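Notas para a fala: dois braços numa bancada partilhada
Zulema Vergara, encontro de abril, oficina Stestden

Abertura

Boa tarde. Peço desculpa antes de começar: o português não é a minha primeira língua, por isso vou ler algumas partes. Se falo depressa demais, levantem a mão.

O projeto chama-se Jara. São dois braços pretos, um em cada extremo de uma mesa, e uma estrutura metálica em volta. Eu construí a primeira versão em casa, na cozinha, e depois mudei tudo para a oficina, onde há espaço e onde os vizinhos não ouvem os motores à noite.

(Pausa. Perguntar quem já montou um braço em casa.)

A mesa

Comecei pela mesa e recomendo fazer assim. A minha primeira mesa era leve e mexia-se quando os dois braços aceleravam juntos. O erro na garra chegava a 3 milímetros. Passei duas semanas a corrigir o programa e o problema era um pé da mesa com um parafuso solto. A segunda mesa pesa muito mais e está apertada à estrutura.

A estrutura também foi feita duas vezes. Cortei os primeiros perfis com 861 milímetros, conforme o meu desenho, e esqueci-me de descontar as peças dos cantos. Guardei os perfis errados, servem agora para uma prateleira.

Os braços e o controlo

O programa que coordena os braços chama-se Larker e foi escrito por mim e por dois colegas da oficina. Cada braço recebe as suas posições 200 vezes por segundo. No princípio eu enviava as ordens a um braço e depois ao outro, e via-se um pequeno atraso. Agora as duas ordens saem no mesmo pacote.

Regra da bancada: um braço só entra na zona do meio quando o outro declarou que saiu. É uma regra lenta. Para uma oficina onde passam pessoas, prefiro lenta.

(Se perguntarem pelos custos: mostrar a folha no fim, não agora.)

A simulação

Antes de ligar os motores, experimento cada tarefa no computador. O modelo chama-se Jokum. Tem a mesa de madeira clara, os postes, os dois braços e até uma estante com livros. Um amigo perguntou para que servem os livros. Gosto deles, e também quero ver se um braço se aproxima demais de alguma coisa fora da mesa.

A tarefa de hoje é a mais simples que tenho: arrumar peças pequenas no tabuleiro quadrado. Há cubos e um cilindro. O cilindro é a peça que me dá mais trabalho, porque fica de pé e qualquer toque de lado o derruba. Com os cubos a garra paralela é muito tolerante.

Aprendi a olhar para as sombras no modelo. Quando a garra está parada por cima da mesa, a sombra ajuda a perceber a altura, e já encontrei assim um erro de sinal no eixo vertical.

(Mostrar e deixar um momento em silêncio. Apontar o cubo azul-esverdeado na garra da esquerda, a garra aberta do lado direito e o tabuleiro no meio.)
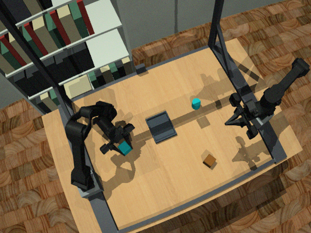

Passagem para a mesa verdadeira

Faço sempre 3 passagens em velocidade reduzida, com a mão no botão de paragem. A primeira sem peças. Depois com os cubos. O cilindro fica para a última.

Falta-me resolver o cabo do braço direito, que prende no poste quando o ombro roda muito. Se alguém tem uma boa solução para guiar cabos, fale comigo no intervalo.

Perguntas.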